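Library > Automation at Work > Part 2 > Chapter opening
Search this book Enter a word or topic
Last updated Thursday, August 14, 2025

Chores and Machines: How Far Along Are We?

A machine can weld the same seam 4,000 times without a pause. Ask it to fold a bedsheet and the trouble starts.

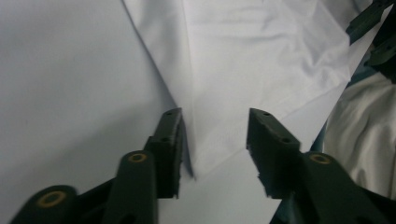 Cloth has no fixed shape. Pull one corner and the rest moves too, and the same sheet never lands the same way twice. A person handles this by feel, with both hands, and rarely thinks about it. A machine has to find an edge, take hold of one layer and leave the next one alone.

This chapter looks at two workplaces. The Prilow laundry in Plivstead handles some 200 sheets an hour, and people still do the sorting. The Fisport parts shop in Lyons packs small metal goods, where each piece is stiff and the job is much easier to hand over. We compare the two task by task, then turn to the home, where every room is different and no one wants to wait an hour for a folded towel.

Before you read on, write down one chore you did today and each grip your hands made while doing it. You will need the list in the first section.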